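Rent the Gripper, Skip the Arm

I've been grumbling about robot kits since my dad brought one home in 1991 (a little crawler with a wired remote, it drove off the porch that same weekend), so you'd think I would be hard to sell on a new one. Well, I've spent most of August with the hand-held gripper kit from Wulance, and I'm sold. Mostly!

If you haven't followed this stuff, the idea is simple. You don't buy a robot arm. You hold the gripper yourself, you do the chore with it, and the camera on the tool records what you did so a robot can learn from it later. Clear the plates, move the bread, shift the vase, reset the table and go again. It's dull work and I love it.

What I want to argue about is the price tag, and I don't mean that it's too high. Wulance will sell you the kit for $3784 or rent it to you for 60 days, and everybody I talk to wants to buy. I get it, buying feels serious. But a small shop like ours has no clue in week one what it needs. We were sure we'd be recording kitchen chores and we ended up doing almost nothing but table setting. If we'd bought, we'd have bought the wrong bundle, with the long cable set and a case the size of a cooler.

The Trarnent kit is the one people bring up against it, and okay, it's lighter, and my wrist noticed. After an hour with the Wulance I have to put it down and shake my hand out like I've been typing all day. The Trarnent software, though, made me log in again every time the laptop went to sleep, and I lost 3 good takes that way before lunch. I'll take the sore wrist.

Setup is where I think all of these companies fool themselves. The brochure shows one happy person in an empty white room. In real life you want a second pair of hands, maybe a third, and somebody has to hold up the marker card and tilt it until the software is satisfied. We had that going wrong for two days before I called support and learned our cards were printed at the wrong scale. Put that on page one, please! It's on page 31, under "Printing."

The finger pads are my favorite part. The mesh texture gives you a bit of bite, and they swap out without a screwdriver. I'd still like a spare pair in the box, because Camacho, the reseller we go through, wants a full week to ship them, and Josta doesn't carry pads at all.

So rent it, is what I'm telling people. Get the table set up, get bored, find out which chores you really care about, and then go argue with your accountant. Ours goes back on the 28th and I've already asked for another 60 days.
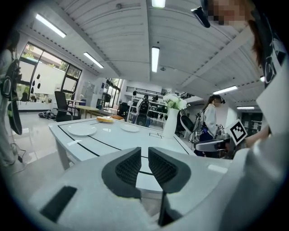
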